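Section 4 of the Hondeck set-up guide covers the pair of hand-held grippers: mounting the marker cubes, checking finger travel, and getting the operator ready for a session. Do sections 2 and 3 (charging, pairing) first.

## 4. Hand-held grippers and marker cubes

### 4.1 Before you start

You need:

- left and right gripper, fingers fitted
- two marker cubes, one per gripper
- the 2 mm hex key from the lid of the case
- a dry lint-free cloth
- the head camera and its strap

The cubes are not interchangeable. Each face carries its own pattern, and the tracking software expects one set on the left hand and the other on the right. The side letter is stamped inside the base of the cube, where the screws go in.

> **Caution:** Do not wipe the cube faces with solvent. The print lifts at the corners first, and a damaged corner is enough to drop the face from tracking.

### 4.2 Fitting the cubes

1. Switch both grippers off.
2. Check the side letter on the cube against the letter on the gripper body.
3. Set the cube on the mount with the arrow on its base pointing toward the fingers.
4. Start all the screws by hand, then tighten them with the hex key. Stop when they are snug. The mount is plastic and the threads strip easily.
5. Try to twist the cube. If it moves at all, take it off and look for grit on the mount.
6. Wipe the faces with the dry cloth.

**Note:** Cubes supplied before January have a shallower base and need the spacer in the small parts bag. Without it the cube sits low and the fingers hide part of the nearest face when they are open.

### 4.3 Checking the fingers

1. Switch the gripper on and wait for the steady light.
2. Squeeze the trigger fully and let go. The fingers should close and open without catching.
3. Open the Dumlao panel on the laptop and choose **Hands > Travel**.
4. Squeeze and release 40 times at a normal pace. The panel keeps count.
5. Read the result for each side. A pass shows green. If you get amber, clean the finger slide and repeat. If you get amber again, change the fingers (section 6).

Fingers are due for replacement after 600 hours of use in any case. Write the date and hours on the sheet in the lid.

### 4.4 Operator position and tracking check

1. Put on the head camera and tighten the strap until it stays put when you nod.
2. Tuck in or tie back anything loose near the wrists. Sleeves that slide over a cube are the most common cause of lost tracking.
3. Clear enough floor to take a step in any direction. Move cables out of the walking path – do not just step over them.
4. Pick up both grippers and hold them out in front of you, arms extended, cubes facing up toward the camera.
5. Choose **Hands > Track**. Both cubes should outline in the preview.
6. Tilt each wrist slowly left, right, forward and back. The outline may flicker but must come back at once.
7. Bring the hands together, then spread them as far as you comfortably can. Note where each outline is lost. That is your working limit for the session.

If one cube never outlines, check for a swapped pair before you change any settings. Contact Leonora Maglaya at Rarnon for replacement cubes, and quote the side letter.
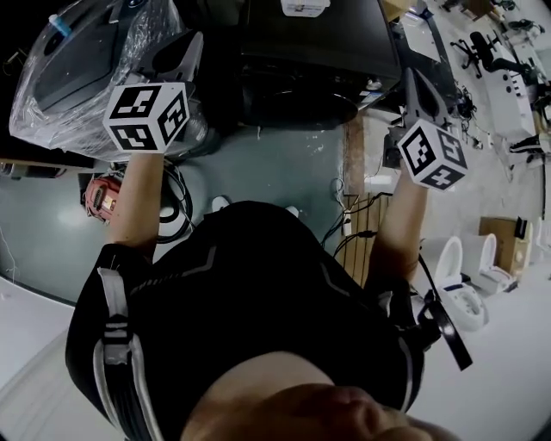

*Fig. 4-1. Both grippers held out with arms extended, marker cubes fitted (step 4 of 4.4).*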